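2022-02-13

Up at six because of the radiator again. It knocks four or five times and then goes quiet, and by then I am awake. I bled it with the little brass key and got mostly air and a spoonful of black water on the towel. Willy Postma says the whole loop needs flushing. He has been saying so since November, and he is probably right, but he also sells the flushing.

Morning

Worked on the seed order. Last year I wrote it out too late and half of what I wanted was gone, so this time I did it at the kitchen table with the old envelopes in front of me. Leeks, two kinds. Broad beans. No more celeriac, it never gets bigger than an egg in our soil. I went back and forth on the peppers. The sweet ones did nothing last summer, but the long hot ones by the south wall kept going until the first frost, and I still have a jar of them in vinegar. Settled on the hot ones only.

The total at Baert came to 297 with the netting. I took the netting off and put it back on twice. Hilde Van Hecke wants to split the onion sets with me, which brings my part down a little. I have to call her before she orders her own.

After that I measured the bed along the fence. It is 14 feet long and I had written down 16 in the notebook, so the plan for the beans has to be redone. I will drop one row and move the chard to the front, where the hose reaches.

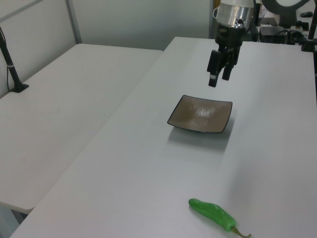
Afternoon

Walked to Marijke Van der Linden's with the two trays I owed her. She had the cold frame open and was worried about mold on the lettuce. I could not see much wrong with it. She gave me coffee and a bag of shallots that are starting to sprout, and told me about her sister's knee for a good while. The operation is set but they have moved the date once already.

On the way back I met Jelle Verschueren by the canal with the dog. He asked if I would help again with the plant sale at Clultuvent. I said yes before asking what day it was. Last year we sold nearly everything, but the tomato plants had been labeled wrong and people came to me in August about it. This time I want the labels done at my own table, in pencil, before anything goes on the van.

It rained from three until dark. The gutter over the shed is still leaking at the joint. I put a bucket under it and it was half full by supper.

Evening

Soup from the freezer, the last of the pumpkin. Too sweet. I put chili in it and then it was all right.

Paid the water bill. Wrote to Ward Van Leeuwen about the load of compost. He wants 400 for it delivered and I think that is high, but his was clean last time and the cheap one was full of glass. I asked if he could bring it before the end of the month, while the ground is still hard enough for the trailer.

Read a few pages and could not keep my eyes open. Call Hilde tomorrow. Find the other glove.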